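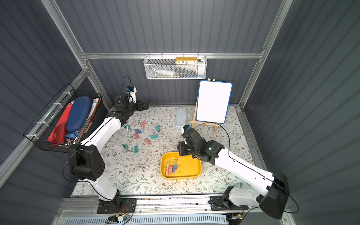
Lerato Buthelezi wrote:

I have read the Plultness note twice and I am still not sure what the weighting does. As I understand it, you drop the blurred wrist frames from training. We tried that in August with our own arms and it made things worse. The policy was fine once it was over a clip and poor at getting there, and it tended to stop halfway across the mat. Did you see the same? Also, how do you decide a frame is blurred? We used a sharpness score on the image and it kept marking plain bits of wall as blurred when they were perfectly still.

A second question, if you have time. Is the overhead view used at all, or is it wrist only?

Lerato

Hello Lerato,

Thanks for this. The note is badly worded on the first point and I will change it. We don't drop any frames. Every frame stays in the training set, but the loss for the wrist image is scaled down when the arm is moving fast, and the joint positions are still trained at full weight. So the policy is still asked to produce the right motion during the long moves. It is only asked to depend less on what the wrist camera shows while it does so.

We did try dropping the frames first, and yes, we had the same trouble as you. The arm hesitated between the clips and the tray. I think the reason is simple enough: most of the fast frames come from the same part of the task, so if you take them out you have removed that part of the task as well.

On the sharpness score, we gave up on it for the same reason you did. The walls of our cell are ribbed, and the score went up and down with the direction of travel, as the ribs smear in one direction and stay fairly crisp in the other. The floral mat gave its own problems. We now take the speed at the wrist from the joint readings and work out the weight from that. It needs no image processing and it can be worked out when the run is saved.

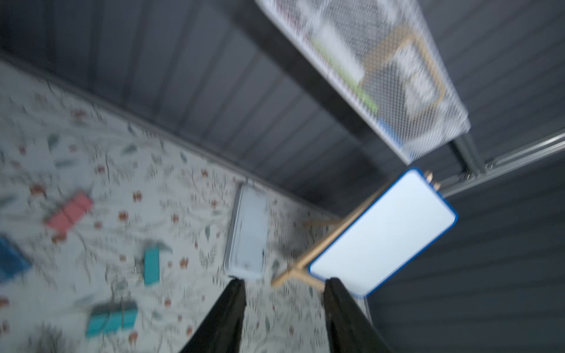

Wrist camera, strong motion blur. Gripper fingers at the bottom, easel and whiteboard to the right.

Frames like this one get a low weight. You can still tell where the mat meets the wall, and the blue border of the whiteboard is easy enough to find, but I would not want a grasp to be chosen from it. The edges of the small things on the mat are too soft for that.

The full set is 1,887 recorded runs, all on the same task, which is moving binder clips into the yellow tray. For testing we ran 178 grasp attempts with each version of the policy, using the same starting layouts for both. With Narkness, our ordinary training script with no weighting, the first grasp missed in 15 per cent of attempts. With Plultness it missed in 8 per cent. A miss means the fingers closed and the clip was not between them. If the clip was picked up by one handle and carried, we counted that as a grasp, even where it hung at an odd angle.

I would be careful with that result for a few reasons. It is one task in one cell. We trained each version once, so I can't tell you how much of the gap would come and go with a different random seed. Nest Gough is repeating the training with new seeds and the results will go to the Nanska list when they are in. We also chose the speed limit, above which the weight starts to fall, by looking at a small set of runs by eye. It may not suit an arm that moves at a different pace from ours.

To your second question: the fixed view is used, at full weight, for the whole of the run. I should have said so in the note. The idea only makes sense if there is another view to fall back on. We did one short trial with the wrist views alone and the weighting made no difference that I could see. If your set-up is wrist only, I would not expect much from it.

Where the weighting has not helped is at the tray. The arm is slow there, so the frames are sharp and get full weight in both versions, and the two policies behave much alike. When the tray is crowded, both of them will sometimes push down onto clips that are already in it. That is a different problem. The handles cross over one another and it is hard to judge height from the wrist view.
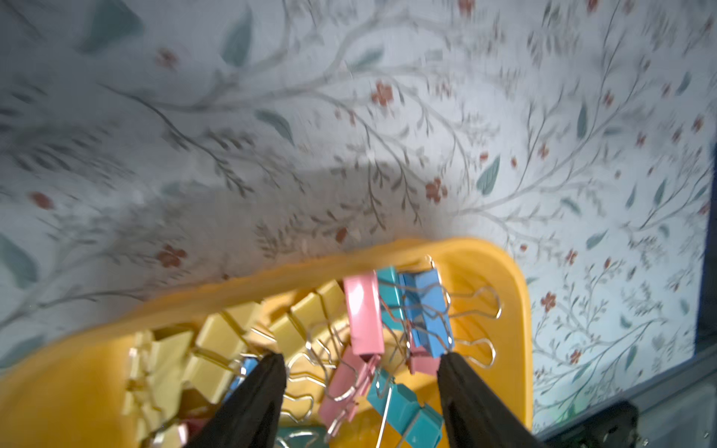
Wrist camera at the yellow tray, with the fingers open over the clips.

We have talked about adding a rule that lifts the release point as the tray fills, but that would be written by hand and would not tell us anything about the training. For now we leave it alone and report tray contacts separately. They are not in the miss figures given earlier.

If you want to try this on your data, the change is small. You need the joint readings at the same rate as the images, or near enough that you can match them up. Check the matching before anything else. In our first attempt the joint log ran a little behind the camera, so the weights landed late and the sharp frames at the start of each grasp were the ones being turned down. It looked as though the method did not work at all. A plot of wrist speed next to a few saved frames will show it straight away.

One more thing, as you asked off list about two arms. Each wrist camera has its own weight, taken from its own arm. If one arm is waiting and the other is crossing the mat, only the moving one is turned down.

The script is in the Falcão folder under "weights", with the settings we used for the test. Let me know if you can't open it. I would be glad to see your runs from August put through it, even the ones you thought were spoiled.

Regards to all at your end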